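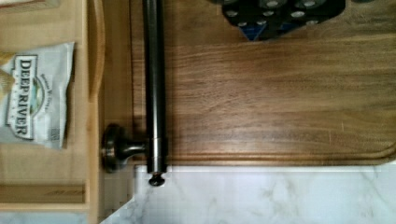 上个月答应过要把我们厨房台面这一套操作规矩写出来，拖到八月才动笔，主要是规矩自己一直在改，写一版废一版。现在第六版总算停住了两个星期，赶紧趁它没变先记下来。

先说背景，老读者可以跳过。我在 Sopacua 这个项目里管台面组，日常就是让机械臂在一张厨房台面上拿东西、放东西、挪东西，腕部相机一路录着。东西都是家里常见的，零食袋、托盘、砧板、厨房里那种立着放纸巾的架子之类。录完的片段交给 Melati 那边做标注，她们再按规范退回来一部分。退回来的比例就是我这半年掉头发的原因。

最早我们没有规矩，只有一张便利贴，上面写着“别撞”。后来有一批 1449 段的数据交上去，Melati Hutapea 给我回了一封很客气的邮件，客气得我当场坐直了。问题五花八门：有的任务描述写“拿起杆子”，录的却是把杆子往旁边推了一下；有的一开头夹爪已经在动了；还有同一个东西在三个人嘴里有三个名字。机械臂本身倒没出什么大毛病，全是人这边稀里糊涂。

所以第一条规矩跟机器一点关系都没有，就是起名字。

我们现在有一张物品表，200 个条目，每样东西一个名字，一个编号。表里没有的东西不准上台面，想加可以，先填表再摆。听着很官僚对吧？我一开始也是这么抱怨的。可是你想想，一根深色金属杆，一头带个圆盘底座，有人叫毛巾杆，有人叫纸巾架，有人干脆叫“那个铁的”（是不是铁都没人查过！）。看用途起名最容易吵架，所以表里规定：拿不准用途的，按形状起名。“带圆盘的长杆”，土是土了点，谁看了都知道说的是哪个。

第二条，看得见才写。标注和任务描述里只能写画面里有依据的东西。“夹爪靠近杆的上端”可以写，“夹爪夹稳了杆”就得有后面的动作撑着。单看一帧，夹爪贴着杆子，你根本不知道它是刚松开还是正要合上。我们以前有个坏习惯，操作员心里知道自己要干嘛，描述就照心里想的写，结果训练出来的东西也学会了一厢情愿。现在凡是单帧标注，接触状态那一栏多了一个选项叫“不确定”，而且选它不扣分。加了“不扣分”这三个字以后，大家才真的肯选。
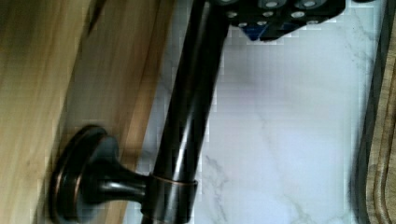
第三条是专门给反光物体的，为这条我跟 Sutrisno Gunawan 争了整整一个下午。抛光金属这种东西，亮的地方一条白，暗的地方一片黑，相机一挪，那条高光也跟着跑。Sutrisno 的意见是在杆子上喷一层哑光涂料，一了百了，检测马上好看。我不同意，谁家厨房会给五金件喷哑光啊！喷完我们录的就是另一个世界了。最后写进规矩的是：物体表面不处理，灯可以调，调完锁死，一个批次之内不许再碰；每批开头录一小段空走，夹爪不接触任何东西，只绕着台面转一圈，给后面做对照用。Sutrisno 到现在还觉得喷漆比较好，我们和平共处。

第四条，速度。接近阶段夹爪末端不超过每秒 210 毫米，离物体 40 毫米以内再降一档。这两个数是我们自己在这张台面上试出来的，换个地方请别照抄，台面高度不一样、线缆走法不一样，数就得重新试。硬的台面尤其要当心，长杆子一头翘出砧板边，夹爪从上面压下来，杆子会像跷跷板一样弹。我见过一次，声音非常难忘。

说到翘出边，第五条是摆放。很多人以为摆放越整齐越好，刚来的同事都爱把东西排得像超市货架，横平竖直，彼此隔开。我们反过来要求：允许挨着，允许压着一点边，允许托盘紧靠砧板，只要满足两点就行。一是人手能随时伸进去把最上面的东西拿走，二是玻璃和刀具不进台面。对，刀具一律不进，砧板上没有刀看着有点怪，那也不进。

摆好之后拍一张布局照，照片和片段编号一起存。这一步只要几秒钟，漏掉的次数多得惊人，包括我自己。Ratih Nair 后来改了录制界面，没有布局照就按不了开始，抱怨了三天，然后大家都习惯了。

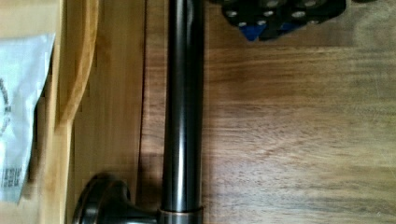 腕部视角：带圆盘底座的深色长杆，左侧是浅色木托盘和白色包装袋。

第六条关于包装上的字。零食袋、小包装袋上面难免有品牌，也有条形码。原先有人主张全部打码，讨论下来没这么做，商品包装保留原样，但凡是带个人信息的东西，快递单、药盒标签、手写便条，都不能上台面，误入的片段整段删除，不做局部遮挡。至于读字，规矩是读得清才抄，读不清写“有印刷文字，无法辨认”。同一个袋子，换个角度可能就糊成一团，不准拿前一段看清的内容去填后一段。这点最反直觉，因为你明明知道上面写的什么！忍住。

第七条，失败的片段不删。夹空了、滑了、碰歪了旁边的东西，都留，标上失败类型就行。以前大家觉得失败丢人，偷偷重录，交上来的数据干净得像广告片。Prasetyo Pillai 有一次开会直接说，他宁可要一段滑掉的，也不要五段摆拍的。从那以后失败片段单独有个文件夹，现在成了全组看得最多的文件夹，新人培训基本就在看它。

第八条最短：急停按钮够不着，就不许开始。坐下来先伸手摸一下，摸到了再戴耳机。

还有几件没谈拢的，先挂在这儿。夹爪自己入镜算不算遮挡？腕部相机的画面上沿经常露出夹爪的一角，有人想裁掉，我倾向留着，裁了以后做对齐很麻烦。另外木头托盘放在木头砧板旁边，颜色接近的时候边界怎么标，现在还是两个人标两个样。Seon-mi Ban 在整理一份对照样例，她整理完我再来更新这篇。

有同样在做台面操作的朋友，欢迎留言说说你们怎么处理长杆子。尤其是一头重一头轻的那种，抓中间会转，抓重的那头又容易磕到底座，我们目前是不规定抓哪儿，只要求抓完在悬空状态停两秒再移动。停两秒这个要求也有人嫌长，Vosum 的一位读者上次来信说他们只停一秒，我还没试。

本网站使用 Cookie 以改善您的浏览体验。继续浏览即表示您同意我们的 Cookie 政策。 接受 | 设置

相关文章
物品表怎么从一张便利贴长到 200 行
腕部相机的线到底该往哪边走
失败文件夹观后感（一）
Clovmont 试用两周：标注工具换不换
给新同事的急停按钮说明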